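Wimska Undersink Filter - Set-up Guide, Section 4: Mounting and First Flush
By Leandro Salcedo
April 21, 2025
4 min read

Read sections 1-3 first if you havent. This part covers hanging the bracket, hooking up the lines, first flush. Drill, level, adjustable wrench, towel, bucket.

CAUTION: Shut off the cold water supply before touching any fitting. Open the kitchen faucet to let the pressure out. Leave it open.

4.1 Mounting the bracket

1. Empty the cabinet. All of it. You need the elbow room.
2. Hold the bracket against the side wall, high enough that the cartridge can drop straight down when you change it. Minimum clearance under the housing is 200 mm.
3. Mark the two holes. Check level. Mark again if it slipped.
4. Drill pilot holes. Thin cabinet wall - put tape on the bit so you don't come out the other side.
5. Drive both screws, leave them a little proud, hang the bracket, then tighten.

Note: Older Carrasco brackets have a different hole spacing. Don't try to reuse the holes.

4.2 Connecting the lines

6. Fit the tee to the cold shutoff valve. Hand tight, then a quarter turn with the wrench. No more.
7. Cut the tubing square. A slanted cut is the usual cause of drips at this joint.
8. Push the tube into the inlet until it stops. Then push again. There are two stops and most people quit at the first one.
9. Tug it. If it moves, take it out and start step 7 over.
10. Same for the outlet. Inlet and outlet are marked on the cap, check twice.

CAUTION: Cold water only. Hot water will ruin the cartridge and probaly the housing.

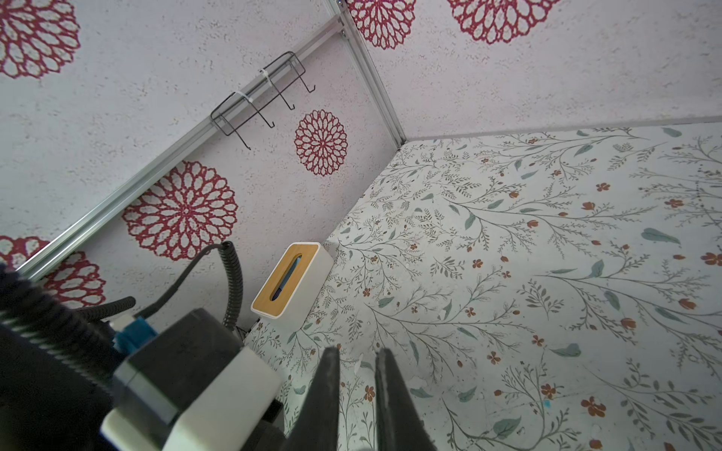

Route the tubing next, before you turn anything on. Wide bends only, no kinks, nothing rubbing on the disposal or the trash slide. Leave slack behind the housing so it can be lifted off the bracket. The coiled black cable in the photo has the right idea - up in one tall curve, then back down, no sharp corners anywhere. Clip the tube loosely once you like where it sits. Chiến Thân's clip layout in section 2 works for most cabinets.

4.3 First flush

11. Close the kitchen faucet. Open the supply slowly. Stop halfway and look at every joint.
12. Dry tissue around each fitting. Any damp spot, shut off and redo.
13. Open the supply fully. Run the filter tap for 13 minutes into the bucket or sink. Gray water at first is carbon dust, its fine.
14. Let it stand, then run it again until clear.
15. Reset the counter. Prilon cartridges are rated for up to 900 gallons, the Harkby slim ones for 280.

Note: Check the fittings again the next morning. Spare O-rings are in the small bag taped inside the lid.

Cartridge changes are in Section 5.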